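Pre-Purchase Inspection Checklist, Rack Patching Cell
Site: Imrie, equipment room 2
Unit under review: Trollilent two-finger cell, demonstration unit
Inspector: Jitendra Upadhyay
Budget holder: Sheena Carnegie
Ratings: OK / Fix / Hold. A Hold stops the purchase order.

1. Power and isolation

1.1 Emergency stop within reach of the operator position. OK.
1.2 Emergency stop reachable from behind the rack. Hold. One button only, front side. A second button has to be on the quote as a line item.
1.3 Separate breaker for the arm controller. Fix. It shares a circuit with the bench outlets. Bok-nam Koo to price a dedicated run before Thursday.
1.4 Lockout point labeled. OK.

2. Guarding and floor space

2.1 Clear floor behind the operator, 100 cm minimum. OK with the rack door removed. With the door on, the clearance fails. Decide on the door before ordering guarding.
2.2 Reduced speed mode with a person inside the line. OK. Key switch, one key supplied. Order a spare.
2.3 Floor anchors. Fix. Anchors are not included in the base price.

3. Gripper and pads

3.1 Finger fasteners tight and marked with paint pen. Fix. Tight, no marks.
3.2 Pad material bonded along the full inner face of each finger. OK.
3.3 Pad edges free of fraying. Fix. Fibers are coming away at the edges of both pads, with a small loop standing up near the top of one. Loose fiber near open ports is a contamination risk. Replace the pads before acceptance and plan for them as a consumable.

Comment (Upadhyay): The vendor quotes $99 per pad set and gives no service life. Without one we cannot budget past the first year. I suggest holding 3.3 open until Vutov supplies a cycle figure in writing. 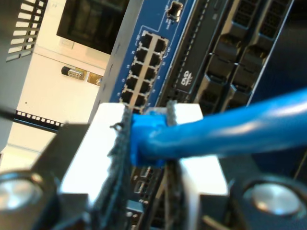
Comment (Carnegie): Agreed on the cycle figure. For planning I have entered one pad set per month and will correct it later. If the number comes back worse than that, the comparison with the Hala unit changes and we look at both again.

4. Cable handling

4.1 Grip on the connector boot, never on the cable jacket. OK.
4.2 Grip force set and recorded. Fix. Set, not recorded.
4.3 Release latch on the plug is free before extraction. Hold. The procedure has no step for this. Duangjai Noiphan to write one.
4.4 Unused ports inspected for debris before each session. Fix. Add to the opening routine. Port caps for the 12-port block are a small cost and should go on the same order.
4.5 Cable slack supported so that its weight does not pull on the boot. Fix. A side arm is listed as an option at $447. Try a plain hook first.

5. Neighboring equipment

5.1 Fingers clear of adjacent server latches and handles at all programmed positions. Fix. Checked at the switch only. Repeat for the full path.
5.2 Ventilation openings unobstructed at the park position. OK.
5.3 Live equipment powered down or excluded during trials. OK for this visit. Needs a written rule before the unit is handed over.

Comment (Noiphan): For 5.1, please include the approach from above. The simulated path and the taught path are not the same file.

6. Costs not on the vendor quote

6.1 Dedicated circuit: to be priced.
6.2 Second emergency stop: to be priced.
6.3 Floor anchors, with drilling: $200.
6.4 Pad sets, first year: 12 at $99.
6.5 Side arm: $447, only if the hook fails.
6.6 Spare key, port caps: stores budget.

Status: two Holds open (1.2, 4.3). Purchase order not released. Calum Shearer to reinspect sections 1, 3 and 4 in February — sections 2 and 5 can be closed by email with photos.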